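Subject: Re: [maps-talk] Keltolby sheet, road layer and the tile problem

Sorry for slow answer, been on the road since Sunday and only had the phone. Replying inline, mostly.

> I loaded the Keltolby sheet last night and the road layer is shifted
> against the aerials. Not by much in town but out by the Drotau turnoff
> it's enough that the highway runs through the reservoir. Is this the
> old datum thing again or is it my setup? Also half the street names
> are missing below zoom 17. Do I need the newer style file?

Datum thing, yes. Not your setup. The county export still comes out in the old datum and the header claims the new one, so every program believes it and does nothing. You have to override it by hand on import. Set the source yourself, ignore what it detects. Then reproject, then clip. If you clip first you lose a strip along the east side and you'll be back here asking where the rail yard went (I did that in December, twice).
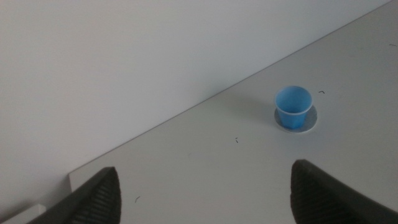
The reservoir is a separate thing though. Even with the right datum the shoreline is off, becuase it was traced when the water was low. The highway is fine. I checked it against my own GPS tracks, 6 runs in both directions, and the line sits between them the whole way. So please don't move the road to fit the water. Somebody did that on the last edition and we had to roll back everything north of the bridge.

> Also, is anyone still keeping the paper version? The motel has a
> stack of them but they are from before the bypass.

Paper: yes but slowly. Last run was 60 copies, all gone. The fold is what's holding up the next one. Current layout puts Drotau right on the crease and after a week in a glove box you can't read the exit numbers. I want to shift the whole sheet up a little and put the index on the back. For the town centers I've been trying round insets in place of the square ones, since the Keltolby ring road is more or less a circle anyway. Rough one for size, a gray disc on white with the edge not quite even, like the fuzzy round pad here, and even that reads faster than the square did. Gray fill for built up area, streets in white on top. If it's mottled gray it gets muddy in print so flat tint only. Comments welcome but soon please.

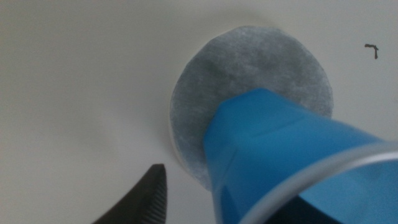
Street names next. No new style file needed. It's the label priority, Lappalainen ships with bus stops ranked over residential streets for some reason, so at the lower zooms the stops eat all the room. Swap those two and you get most names back at 16, and the rest at 17 where they should be. The ones still missing after that really are missing, there's 28 of them, nearly all in the new district behind the hospital. I have the list somewhere. Insets again, for anyone doing layout: leave more blank than you think, something like the bare off-white around that gray circle, or the neighboring labels crowd right up to the ring and it looks like part of the town.

> Last one, what are people using for the 3D view? Mine is unusable.

Skilletti, old version. The new one wants an account. Turn off terrain shading first and see if it's still slow, on my machine that was the whole problem.
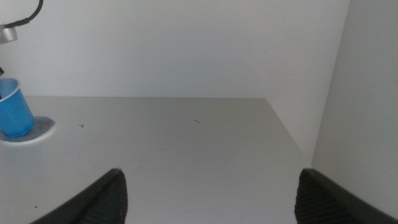 For the tilt, keep it low. Past a certain angle the far districts pile up into mush and the road numbers flip upside down. What I go for is a camera just above the ground plane with the horizon dead straight across the middle, pretty much how the back edge of the gray tabletop runs there, everything flat in front of it and plain backdrop behind. No sky gradient, it only slows it down. And lock the heading to north or people get lost, I get lost.

Will upload the corrected road layer tonight if the hotel wifi lets me. If the file shows up with size zero just wait, dont mail me, it'll be retrying.

Anyone who has driven the Drotau bypass since it opened, please send tracks. Any format. Even one direction helps.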